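Saturday at the Engebretsen open house

I had promised myself I would get to Grestthorpe early, and of course I did not. By the time I had parked behind the old mill building and collected my name sticker it was past 9, the coffee line was out the door, and the first tour had gone up without me. I was glad of it in the end, for the second tour was led by Lama Sfeir, who runs the home robotics work and who will happily talk through her own lunch break if you let her (we let her).

Her group is interested in what robots can learn from watching a job done many times over. The job she had picked for us was about as homely as they come: a bed, a basket and some fuzzy toy fruit. An operator guides the arm through it, the recordings are kept, and a model called Sorville is trained on them. She started with 200 recordings, and the part she was most eager to tell us about was what happened when she threw a good many away. With the hesitant ones taken out, leaving 95, the arm did better at the same task than it had with the full set. I asked her twice whether I had that the right way around - I had.

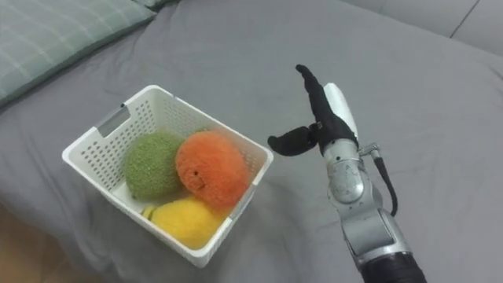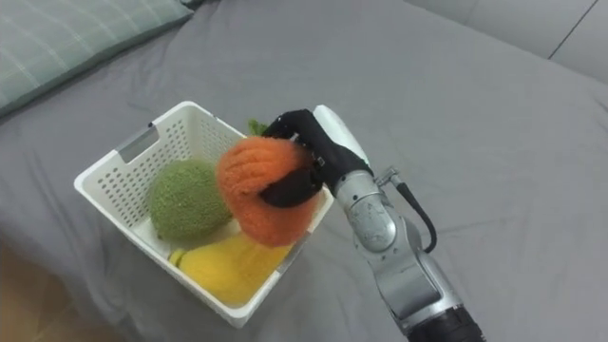
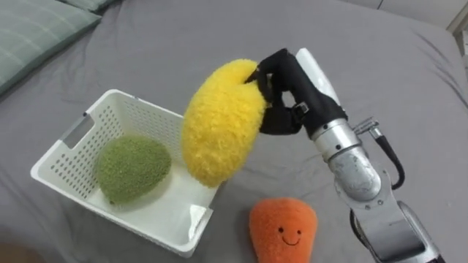
Toy fruit, a white basket and the robot's black hand on the gray sheet, Engebretsen open house.

Lama told us the bed was a deliberate choice. A tabletop is flat and stays put, while a sheet wrinkles and a mattress gives, and homes are full of things like that. The toys are soft too, so the fingers can close on them in all sorts of ways, and she would like Sorville to cope with every one. A gentleman beside me wanted to know when it would fold his shirts. She laughed and said to ask her again at Festivent, where the group hopes to show a longer task.

I stayed for 2 more talks after that, one on grip sensors that went rather over my head, and then had a very good cheese roll in the yard. If you go next year, take the stairs at the back, as the elevator is slow and the line for it is long. The written handout on the recordings is worth asking for at the front desk, and I have a spare copy if anyone from our club would like it.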